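Re: [gripper-users] Second order of hand-held units - what to ask for
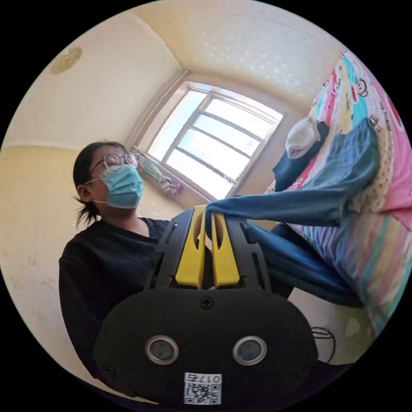
Hi Zdislava and everyone,

I've been meaning to answer your budget question properly, so forgive the length! My feeling is that we should plan for three more units and put the rest into spares. Folding laundry is hard on the fingers - think of jeans, where the two yellow ones have to pinch a fold of denim and hold on while the leg trails back across the bed - and I'd much sooner have a drawer full of fingers than another unit waiting on parts. Pendska quoted us $1,738 per unit back in May, cable included, and I've asked them to hold that price.

On Saturday, July 29, 2023, Zdislava Holub wrote:
> Do we really need 5 more units for the bedroom tasks? Lalico
> can lend us 2 until the new year, but they want an answer soon.
> Also, who is paying for storage?

Do please say yes to Lalico, with our thanks. Their two plus our three gets us to your five, and we can look at it again when the loan runs out. Storage should sit on its own line in the budget, as it got swallowed by "other" last time and I spent a whole afternoon digging it out again (never again, I hope!).

If anyone has bought fingers from Veliment, I'd love to hear how they wore.

Warmly,
Leonie Pirihi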